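Skistolura project starts collecting examples for its assembly robot

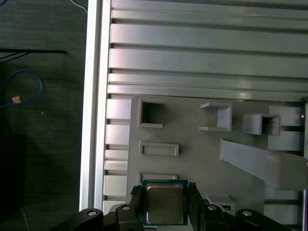

Last changed: 2018-11-19

The Skistolura project has begun the main part of its data collection. The goal is to teach a robot arm how to handle small computer parts by giving it many recorded examples of the same work done under the control of a person. The recordings are made at the workshop of Flener, the company which leads the project, and they will continue through the winter.

The work concerns processors, which the gripper takes between its two fingers by the edges. Such a part is not heavy, but it is thin and it must arrive at its place with the right direction. In a usual factory program every position is written in advance, and if the part lies a little to the side, the program does not know it. The project wants to see how far a learning system can manage such small differences by itself, using the picture from a small camera near the gripper.

For this purpose the team has printed a gray fixture plate and mounted it on an aluminum frame. The plate has raised holders and shallow slots of different shapes, and there is also a long ramp on its right side. The same plate was tested in July in a simpler version, which had only the slots. After those tests it was decided to make the plate more varied, so that the system would not learn only one kind of movement.

Until now 2272 examples have been recorded. One example begins when the gripper is open and ends when the part is released, and everything between is saved: the camera picture, the positions of the joints and the opening of the fingers. The operator moves the arm from a desk with a hand controller. After each attempt the operator marks if it was good or not good. The attempts which are not good are also kept, but in a separate folder, and it is not yet decided how they will be used.

"In the first days we were too careful and all our examples looked the same," says Nelu Manole, who is responsible for the recordings at Flener. "The system then learned to be very slow, like us. Now we ask the operators to work in their natural way, and to start from different places. It is less nice to look at, but the examples are more useful."

The operators work in series of 100 examples and take a break after each series. According to Mr. Manole, the quality of the movements becomes visibly lower when a person continues for too long without rest. The project has 5 operators at this moment. Two of them had no experience with robots before, and their recordings were at first kept apart from the others. This separation was stopped in the autumn.

A first version of the learning system was trained on a smaller part of the material. In a trial of 100 attempts it placed the part correctly 89 times. Most of the errors were made during the release, when one finger opened and the part turned slightly. The team considers this result as preliminary, as the light in the workshop was the same during the whole trial.

The next series will be recorded with different lighting and with the plate turned to other angles. The partner Imura will prepare new finger tips for this stage, and Văduva is checking the older recordings for missing pictures and wrong marks. When this check is finished, the project plans to give a part of the examples to other research groups on request. The conditions for this will be announced on this page.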